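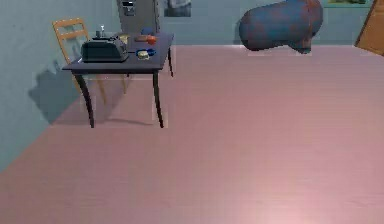

The simulation round of the Kudbridge Student Robotics Competition will use a single practice room for all registered teams this term. Each entry must bring its simulated robot from the open part of the floor to the table and report what it finds there. In the version now issued, the dark gray table on the left carries a black machine resembling a typewriter, with several smaller items beside it, and the light wooden chair stands behind it. Teams should plan their approach from the near side, where the pink floor is clear.

Entries are limited to 6 students. The room file is stored in the Dudadby course folder under number 2162, and the scoring script under number 761. Teams that downloaded the script before October should replace it, as the earlier copy does not record partial attempts.

With regard to the question raised on this list by the Marchuk school team:

> Our students have noticed that the large blue object
> on the right side of the room hangs above the floor.
> Should we treat it as an obstacle, or will it be
> removed before the scored runs? We would also like to
> know whether the table items may be rearranged for
> practice.

The object will remain in place for the scored runs and is to be treated as an obstacle. Contact with it ends the attempt. Teams may rearrange the table items in their own copies — the scored runs, however, will use the layout as issued.

Written reports should be submitted through the Drument page by 4 p.m. on the closing day. Requests for additional computer time should be sent to me directly, with the team name in the subject line.

Gunvor Lie
Simulation Round Coordinator
Kudbridge Student Robotics Competition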